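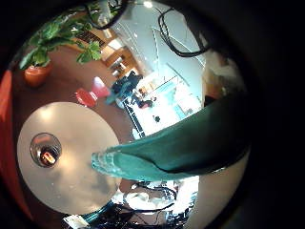 The small round table has been around for as long as people have needed somewhere to put a drink. It shows up in hotel lobbies, break rooms, dentists' offices and the corners of apartments where nothing else will fit. Most of the people who use one could not say what it is made of or who made it.

Idris Bellis can usually say both. He has fitted out waiting areas, cafes and office lounges for most of his working life, first for a furniture dealer and then on his own under the name Buswood. The business has three employees and a warehouse full of chairs, and Bellis spends more time thinking about tabletops than he expected to when he started.

"People pick the chairs first," he said. "They sit in them, they argue about the color, and the table gets ordered at the end with whatever money is left."

He thinks that order is wrong. A chair can be moved if it turns out to be in a bad spot. A table tends to stay put, and everything near it gets arranged to suit.

Bellis favors a round top in a pale color, cream in particular. He stopped ordering pure white years ago after a clinic job in which every coffee ring was visible from the front door. Dark tops have the opposite trouble. They hide coffee and show dust, and under a ceiling light every fingerprint stands out. Cream shows smudges too if you stand over it, but they don't shout, and a damp cloth takes care of most of them.

The shape is a matter of traffic. In a room where people cut across the floor, corners catch hips and bags. A round table lets people pass on any side, and it can take a third chair without anyone being stuck at an awkward end. The drawback is storage. Round tables don't push flat against a wall, and two of them side by side leave a gap that collects crumbs.

Once the table is settled, Bellis turns to the seats. He likes red ones, and he likes them in shades that don't quite match. A deep red next to one that leans pink looks settled to him, while a full set in a single shade looks like a delivery. Clients sometimes send the chairs back to be matched. He has learned to ask them to wait until August is over and the bright afternoons have passed before deciding, as strong sun makes the difference look bigger than it is.

Glossy seats wipe down fast and take spills well. They also scratch, and people in smooth trousers slide on them. For longer sitting he adds something upholstered, usually in navy, and puts it a little farther from the table. Visitors with ten minutes to spend will take a hard seat. Those who are staying will find the soft one.

Floors are often decided before he arrives. A reddish brown floor is one of the easier ones to work with. It hides scuffs, and it keeps a room with white counters and a lot of glass from feeling cold. Red chairs hold up well against it, which surprises clients who expect the colors to fight.

Then there is the plant. Bellis puts one in nearly every room, and he prefers broad leaves to anything feathery. Broad leaves can be dusted with a cloth. The pot goes on the floor, near the seating and out of the main path, and he will take terracotta orange over gray or black every time. He used to put plants on stands – he gave that up after the second one went over.

He has tried the catalogs. He bought tables from Voyle for a while and still uses their bases, which he says stay level on uneven floors. He liked Tondberg tops until the finish changed. The longest stretch was with Skustia, whose cream top he ordered 123 times before it was dropped from the line.

His advice for people furnishing a small lounge on their own is short. Set a glass on the table before you buy it, and sit down. If you have to lean forward to reach the glass, the table is too low or the chair is too deep. Do it with every chair you plan to use, including the soft one.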